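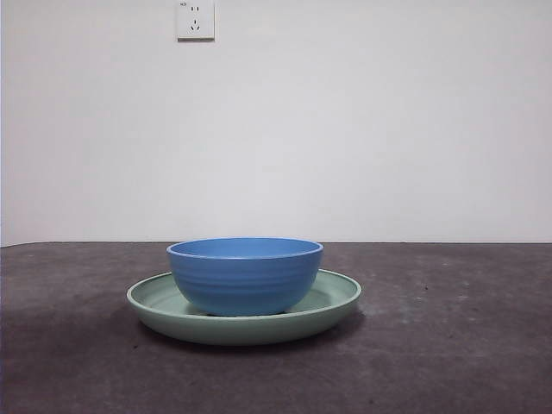

2. Setting and clearing a single place

Unit 4 handout, Table Service Basics, Tradcombe
Tutor: Kausar Bajwa

Last week we covered trays and carrying. Now we look at one place setting, bowl on plate, and how to lay it and clear it. Soup, porridge and puddings with a sauce all go out this way at Wolville, where most of you will do your November placement.

2.1 Choosing the plate
The plate under a bowl is called the underplate. It should be clearly wider than the bowl, so that the rim shows on both sides and there is room to rest a spoon. A blue bowl on a green plate is fine for practice. On placement, use the matching set.

A shallow plate with a raised edge will hold a small spill. A completely flat one won't, so wipe as you go.

2.2 Laying
Put the plate down first, then the bowl. Hold the bowl low on the outside with both hands and keep your thumbs off the rim. Set it in the middle of the plate and check from the guest's side – a bowl that looks central from where you stand can be a little off from the chair.

If you are bringing a full bowl from the kitchen, carry it already on its plate and hold the plate only. Our practice bowls get 600 ml of water. Do not fill to the brim.

2.3 Clearing
Ask first. Lift plate and bowl together from the right, spoon left in the bowl. Don't stack at the table at Wolville; Riquelme allows it, but only away from guests.

Separate the two at the side station. Bowls go in the left rack, plates in the right. The racks are marked Plustwood and hold 50 plates each when full.
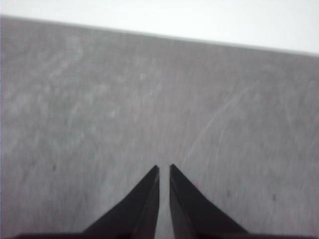

Then go back and do the table top. Use a damp cloth in straight strokes from the far edge towards you, then a dry one. Look across the surface at a low angle to find smears. Grey tops show grease more than water marks, so change the cloth when it starts to drag.

2.4 Practice
Work in pairs, one laying and one sitting. Lay and clear the place five times, then swap. Write down anything that spilled or knocked.

Reading: course pack, page 66. Bring your apron for the next session.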